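Blog > Conversations > Planning and Control

We use cookies to remember your preferences and see which articles get read. By continuing to browse you accept this.

The planner that learned to give up

I caught Dela Acheampong on a video call while she was waiting for a build, and she warned me she might vanish when it finished. (She did, twice!) Dela writes motion planning code at Sorotik, and for the past year most of that has gone into Denska, the software that decides how a two-armed robot gets its hands from one spot in a room to another.

I asked what had changed since we last talked, and she laughed. "It quits sooner. I'm very proud of that."

The old version would chew on a bad grasp for as long as you let it. Now each query gets 50 milliseconds, and if there's no path by then, the planner hands the problem back up and asks for a different grasp. "People hear that and think we made it worse," she told me. "But the layer above has plenty of other grasps to try. It just never got the chance."

Her colleague Chang-ho Sun handles the collision side, and she gave him a lot of the credit. He rewrote how odd shapes get broken into simple pieces, and one of their test objects went from 437 pieces down to 43. I wondered if that meant the arms now bump into things. "Sometimes we're too careful instead," Dela said. "You fill in a hollow to save time, and then the planner swears there's no room for a finger in there."

They run all of it in simulation first, in furnished rooms, with views from the hands as well as a wider one. She's picky about the hand views. If the planner says a grasp is fine and the view between the fingers looks wrong, she believes the view and goes digging in the logs.

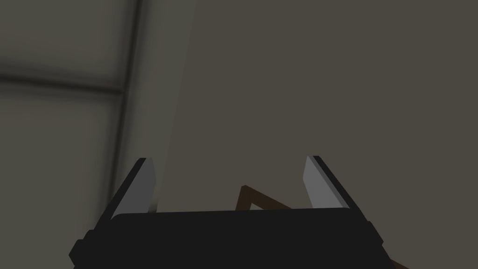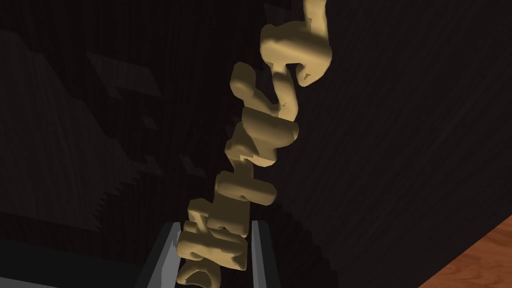
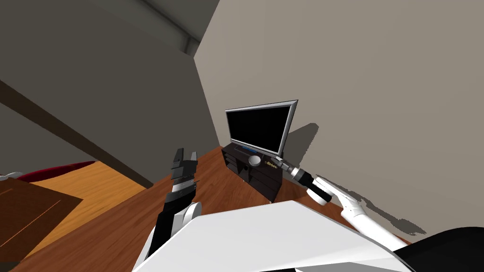

What's still bugging her is the two arms together. Denska plans them one after the other, so the second arm has to live with whatever the first one picked, and in a tight corner that can mean no answer at all. Chang-ho wants to plan both at once. Dela thinks that'll blow right through the time limit, and they've been going back and forth on it all May. "He has a branch," she said. "I haven't looked at it yet. Don't tell him." Then her build finished and she was gone again.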